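Play kitchen set

A play kitchen set is a group of toys and small household objects used by children to act out cooking, serving, eating and cleaning up. Sets usually combine imitation food with dishes, utensils and one or more model appliances. Some are sold complete in a box, while others are built up over time from toys, spare kitchenware and empty packaging. The term is sometimes limited to the small objects themselves, with the child-sized counter or stove unit treated as furniture under the heading play kitchen.

Terminology

Catalogs and teaching guides use several overlapping names. "Play food" refers to imitation groceries and dishes of food. "Play cookware" covers pots, pans, strainers and mugs, and "role-play kitchen" is preferred in early education. The Fitberg scheme, used by a number of toy libraries for shelving and loans, divides kitchen toys into 6 classes: produce, prepared foods, condiments and packaged goods, tableware, cookware, and appliances. Cleaning items such as sponges and dish brushes were left out of the scheme and are generally filed under household play.

Play food

Fruits and vegetables are the most common pieces. Bananas, oranges, tomatoes and strawberries appear in nearly all general sets, largely on account of their distinct colors and outlines. Two ways of showing fruit are widespread. A whole fruit is modeled in its skin, or the inside is shown, as with a halved orange with visible segments or a banana with the peel folded back. Cutting sets join the two approaches by holding the halves of a fruit together with hook-and-loop tape or a peg.

Condiments and packaged goods form a separate group. These pieces depend on the shape of the container and on its label, as the contents are seldom shown. The red squeeze bottle is the best known example. Its body color alone is enough for most children to name it as ketchup, and the label is often a simplified version of a familiar store design. 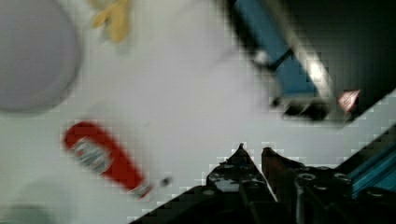
Kamran Khattak has objected that color is given too much credit in such accounts, and that children in mixed-age groups sort bottles first by the cap and the way the bottle is held. A red cylinder without a neck, Khattak argued, is as likely to be called a can or a candle as ketchup. The point has been taken up in later loan catalogs, where bottles are listed by form as well as by contents.

Materials

Early play food was made of painted wood, plaster, wax or stuffed cloth. Molded plastic is now the usual material for fruit and bottles. Wood remains common in cutting sets, and felt is used for flat foods such as sliced cheese, lettuce and fried eggs. Cookware may be plastic or metal. Metal pieces are valued for their weight and sound, although they dent and can chip where they have been coated.

Real kitchenware is often mixed with toys. A colander, a dinner plate or a dish sponge may be taken directly from a household kitchen, and differences in scale appear to trouble adult observers more than children. The Hollasent toy library found that 134 of the 829 kitchen pieces on its shelves had been made for ordinary household use. Mugs and mixing bowls made up the largest share.

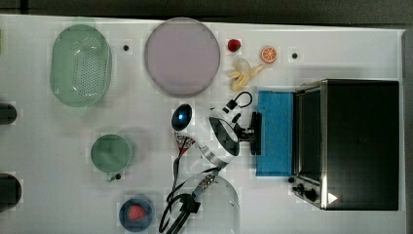
Tableware and cookware

Plates and bowls give a set its basic structure, as they mark where food is served and how many places are laid. Shallow plates with a raised rim are preferred for young children, who tend to slide food across the surface instead of lifting it. Small bowls hold single pieces of fruit and are also used for pouring games.

The colander has a particular place among the larger pieces. It can stand for a strainer, a steamer, a serving basket or a bread bin, and it is large enough to hold most of the produce in a small set. Long oval models, made to sit over a sink, are as easily used as the round type. Pots are normally paired with a lid and a spoon – losses of the lid are frequent, and replacement lids are among the items most often asked for at toy libraries. 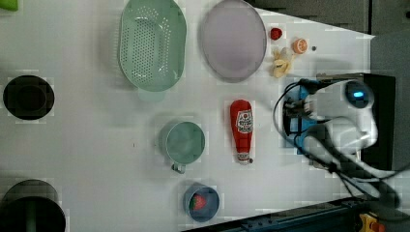
Mugs serve for hot drinks in play and as measuring cups. Those with a closed loop handle can be hung from a hook or rail, a method of storage that also lets an adult see at once when a piece is missing. Dark pots and pans are usually kept lowest, near the stove if there is one.

Appliances

Model appliances range from simple blocks with painted controls to detailed units with doors, knobs and racks. The stove is the oldest type. Toasters, mixers, coffee makers and microwave ovens followed as these became common in homes. Toaster ovens are a later addition and are popular for their size, being small enough for a tabletop and large enough to take a plate or a tray.

The door is generally the most used part of an oven, and also the first to fail. The Plitholm design guide recommends a fixed handle, a hinge that can be replaced without special tools, and knobs that turn with a click. It advises against loose racks in models intended for children under three. Doors are fitted with clear or tinted windows, or with a solid panel.

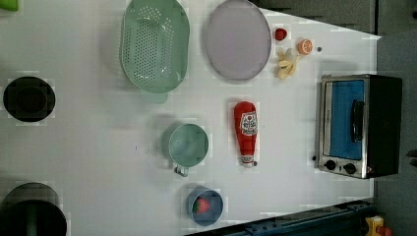
Knobs are normally placed together at one side or along the lower edge of the front panel. Two are sufficient for most forms of play, one being understood as heat and the other as time. Electronic sounds and lights were widely added by manufacturers for a period, but many nurseries continue to choose silent models.

Use in education

Kitchen play is used to practice naming, sorting, counting and taking turns. In the Stasiv nursery program, each group works with a fixed tray of 16 pieces, which are laid out at the start of the session and returned to marked places at the end. Clearing up is treated as part of the activity. Washing the dishes with a dry sponge, putting fruit away and closing the oven are all recorded by staff alongside the cooking itself.

Care and storage

Plastic pieces are washed in warm soapy water and air dried. Wooden pieces are wiped with a damp cloth and should not be soaked. Hollow fruit and squeeze bottles need separate attention, as water can enter through a seam or cap and remain inside. Felt foods are washed by hand.

See also

Doll house
Toy library
Cutting fruit set
Model stove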